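**Progress report to the Haque Fund, second period**
Prepared by Thilini Chowdhury, 29th September

The kit library stayed open through the whole period except for the week the heating was replaced. We lent out 894 items, up on the first period, and most of the increase came from soccer shoes and shin guards at the start of the school year. Basketball clothing moved more slowly than we planned for. Parveen Paul now runs the lending desk and has rewritten the sign-out sheet so that parents fill in one page instead of three.

**Stock and repairs**

Donations came in from seven schools. Mizanur Herath sorts them by sport and then by size, and anything with a broken zipper or a split seam goes into the repair bin. The bin was overfull by the end of March and we did not catch up until summer. Part of the delay was thread – the order from Branis arrived in the wrong weight and had to go back.

Shirts are the easiest item to lend and the hardest to get returned. Families tend to keep them until the season ends, even when the child has outgrown them.
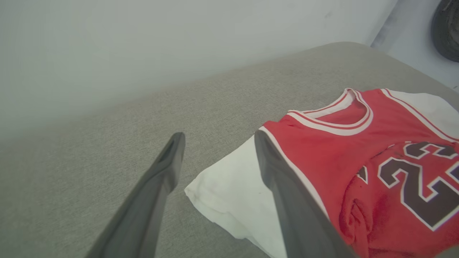 We have moved from a four-week loan to a full-season loan for clothing, with the four-week limit kept for shoes and protective gear. This cut the number of reminder calls. It also means we need more shirts in the middle sizes, where we run out first. Youth medium is the main gap. Adult small is the next one, and we have almost nothing in either for girls' teams.

**Spending**

The equipment line was $1,660 and is fully spent. Most of it went on shoes, which we rarely receive in a condition good enough to lend. The rest paid for shelving brackets, size labels and two rolling racks from Cundico. One rack came with a bent foot and was replaced free of charge.

The travel line is underspent. Shafiq Matubbar had planned pickup trips to the outlying schools, but several of them sent their donations in with the bus drivers. We would like to move what is left into laundry costs, and ask for your approval to do that.

**Laundry**

All clothing is washed before it goes on the shelf and again when it comes back. We used the coin laundry until June and then switched to a pickup service run by Prerkon. The service costs more per load and saves Parveen most of a morning. Two bags came back mixed up with another customer's order, and it took several calls to sort out. There have been no problems after that.

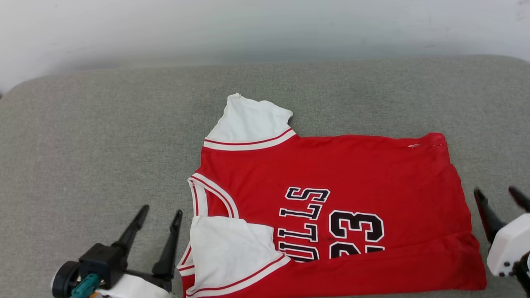 **Do families pay anything to borrow?**

Borrowing is free, and there is no deposit. We ask for a replacement fee only when shoes are lost, and the desk can waive it.

**Problems**

The inventory is still on paper. Severin Oberholzer set up a spreadsheet in the spring, but it was kept on one laptop and fell out of date when the desk got busy. Our count of items on loan is reliable. Our count of items on the shelf is not, and we would not want you to rely on it for planning.

Storage is also tight. Hockey bags take up half the back wall and go out only in winter. The middle school has offered us a closet – we are waiting to hear whether we can have our own key.

**Next period**

- Full stock count before the winter sign-ups
- Appeal to schools for youth medium and adult small shirts
- Spreadsheet moved to a shared account, with Severin training Parveen and Mizanur
- Decision on the closet
- Saturday hours tried out once a month, if we can staff them

Receipts for the equipment line are being sent separately. The Prerkon invoices will follow when we have the last one.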